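Automatización de Procesos Alimentarios
Apuntes de la unidad 5: evaluación de un kit comercial de pinzas manuales

1. De qué trata la unidad

Hasta ahora hemos visto pinzas montadas en un brazo. En esta unidad se evalúa un kit de pinzas manuales, el Vonura, que distribuye Mastby para laboratorios docentes. El operario hace la tarea con las pinzas en la mano y lo que se registra sirve después para programar o entrenar la célula. Interesa saber si el producto vale para piezas pequeñas y blandas, que es donde fallan casi todos los catálogos.

La oferta que se analiza incluye dos pinzas, el cableado, el programa de registro (Dolley) y 17 meses de soporte. El plazo de entrega es de 56 días. El precio se da aparte, en la hoja de presupuestos.

2. Puesto de trabajo

El kit no trae mesa. Conviene una superficie clara y lisa, con sitio para apoyar los antebrazos y salida libre para los cables. En las pruebas de la asignatura se trabaja a dos manos, una pinza en cada una, con las piezas en una bandeja baja de borde levantado.
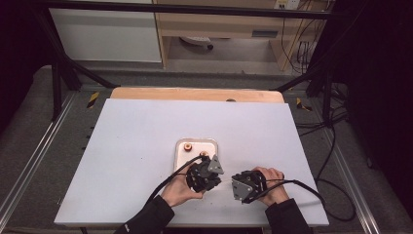
Millet objeta que el cable es el punto débil del producto: a su juicio, quien trabaje un turno entero con él acabará corrigiendo la postura de la muñeca, y esa corrección quedará en los datos. Propone exigir al proveedor una versión con salida trasera antes de firmar nada. Es una objeción razonable y debe figurar en el informe, aunque en sesiones cortas pesa menos.

Aspectos que hay que anotar en este apartado:
— recorrido de cada cable y si limita el giro;
— distancia mínima a la que se pueden acercar las dos pinzas;
— tiempo de preparación hasta el primer registro válido.

3. Tarea de referencia: brocheta de fruta

Se ensartan trozos de fresa en un palillo de madera. La tarea parece trivial y no lo es. El palillo es fino y hay que sujetarlo sin que gire; la fresa cede, suelta jugo y cambia de tamaño de una pieza a otra. Una pinza mantiene el palillo vertical y con la otra se acerca la fruta.

Las yemas del Vonura son planas y rectangulares. Cierran bien sobre un palillo, pero con la fruta el contacto se concentra en poca superficie y es fácil marcarla. Mastby vende yemas blandas como accesorio; no entran en esta evaluación.

La fruta se deja en una bandeja de aluminio forrada de papel blanco, que se cambia cuando acumula restos. 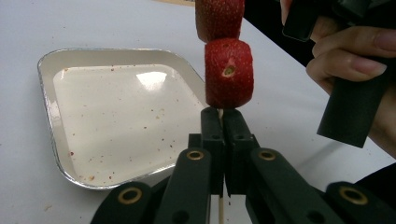
4. Criterios de valoración

Cada grupo puntúa de 0 a 5 la sujeción, el daño a la fruta, la comodidad y la limpieza. Este último criterio se suele olvidar: las articulaciones tienen casquillos de latón y huecos donde puede entrar pulpa, y el manual solo indica pasar un paño húmedo. Para uso con alimentos destinados al consumo habría que pedir al fabricante la documentación correspondiente.

5. Entrega

Informe de 2 páginas, con una recomendación de compra clara (sí, no, o sí con condiciones). Se entrega en noviembre, junto con los registros de Dolley sin editar.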